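Slide 1. Title only. Wait for the coffee queue to sit down.

Good morning. I look after the safe working rules for the robot benches at Povbridge. When I took the job the rules ran to 68 pages, and the signature sheet at the back was the only page with fingerprints on it.

Slide 2. The desk rule.

Our old rule 4 said the bench must be "kept suitably clear at all times". Ask three people what suitably means and you will be there until lunch. Ours now says: if the hand can reach it, it is either part of the task or it goes on the shelf. Drinks go on the shelf. Your drink is never part of the task. (Pause. Somebody will put a cup down.)

Slide 3. Leave this one up for a bit. Soft fingertip at the top, hard grey housing beside it, a gear with its teeth partly showing, a person at the desk, and plenty on the desk.
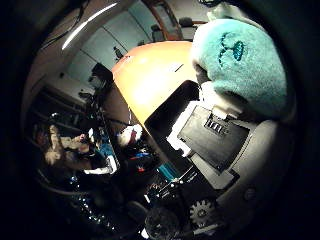 Saeed Kazemi wrote back on the draft that a soft fingertip makes people braver than they should be, and that he would sooner have an ugly hand everyone keeps away from. He also wanted the word "padded" struck out wherever it appeared near the word "safe". I gave him both.

So the rule now covers the whole hand. Felt on a finger says nothing about the force behind it, or about the parts that have no felt. Assess the hardest bit and the bit with teeth. At Jelham they had a lovely risk assessment for the fingertips and a blank box for everything else.

Slide 4. Who may lean in.

Speed limit with a person in reach: 80 millimetres a second. Yes, it is dull to watch. One person holds the stop button and does no other job, including answering the phone. Skip the Mohammadi story if short of time.

Slide 5. What we ended up with. The bench rules are 2 pages, 775 words. Print them large. Questions - take the one about insurance last.

Related items
Skister bench rules, short version
Guarding small gears and belts
Stop buttons: who holds them and where
Notes from the Saturday session at Jelham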